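Section 2. Before the First Pick

Read this even if the sales sheet for your Utance arm says no set-up is needed. We have our doubts about that claim.

1. Clear loose items from the reach area, 900 mm in every direction. "Mostly clear" fails the check.
2. Set the tray flat on the table. A rim is harder than a foam pad, so plan the approach with the rim in mind. 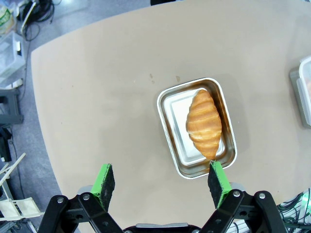

3. Run the approach at low speed, fingers open, and stop short of the tray. Keep a hand on the stop button – a software limit is no substitute.

Note: Form 715 asks whether the gripper is "food safe." A tick in that box proves very little. Ask Bosell for the paperwork on the pads themselves.

4. Check both fingers against the rim before you lower the arm any further.

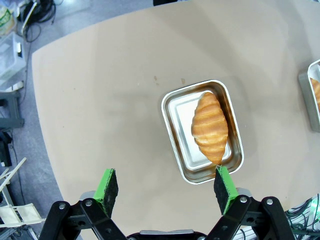

5. Log the result, including near misses. A log with no misses in 46 runs should be questioned.

Caution: Food used in trials must not be served afterward, whatever the pads are rated for.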